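The Last Great Screw Drawer in Mestadby

Hardware stores this small were supposed to be gone by now. Subramaniam is still open, and it's wonderful.

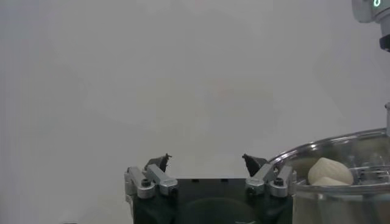
A black hex socket screw head against brushed aluminum.

Jan 30, 2018

I went in for a single hinge screw. The old one had dropped down a heating vent, and the cabinet door it belonged to had been hanging at a slant for the better part of a month. I came out an hour and a half later with the screw, two spares, a tin of paste wax and a headful of thread pitches.

Subramaniam sits at the bottom of the hill in Mestadby, between the bakery and a shop that sells wool. The sign just says HARDWARE. Inside, the entire left wall is drawers, floor to ceiling, each with one of its contents wired to the front so you can see what you're getting. Brass round heads, slotted. Carriage bolts. Wing nuts in sizes I didn't know wing nuts came in! There's a rolling ladder, and yes, customers are allowed on it.

Herman Goh has run the place since his uncle-in-law retired, and he has opinions about screws the way other people have opinions about coffee. Slotted heads are for things that will be looked at. Phillips is fine for drywall. He is happiest with a hex socket, because the key sits down in the head and you can lean on it in a tight corner without chewing anything up.

"People strip a screw and think they're weak or clumsy," he told me, already halfway up the ladder. "They had the wrong size driver. It's nearly always the driver."

He had me try it. He clamped a scrap of oak in the vise by the register and handed me two drivers, one a size too small, and let me ruin a perfectly good brass screw with the first. Then the right one, and it went in like butter (with a bit of that paste wax on the threads, which I will now be doing for the rest of my life).

What I love about the store is how much of the business happens before any money comes out. A woman came in with a lamp in a pillowcase. A teenager had the broken pedal of a Winduvum bicycle, an old one, with a thread that Herman recognized by rolling it between his fingers. It took four drawers to find the match. The bill was less than the price of a sandwich.

The drawers came from a shipyard supplier in Skidach that closed before Herman was born. There are 2505 of them. He knows this because he relabeled every one the first winter he had the keys, working by hand with a fountain pen, and he numbered the labels so he wouldn't lose his place. A few still hold stock from the old supplier — rove washers, copper nails, odd square nuts — and boat people drive a long way to buy them in tens and twenties.

He does sell online now, a little. His daughter set it up last June and has photographed 300 drawers so far. She does a few each evening after supper, and he writes the descriptions. They're worth reading just for fun. One says only: "Good bolt. Ask me first."

My cabinet door hangs straight, by the way. I used the middle drawer down, fourth column, number eight by three-quarters, and the spares are in a jar on the windowsill.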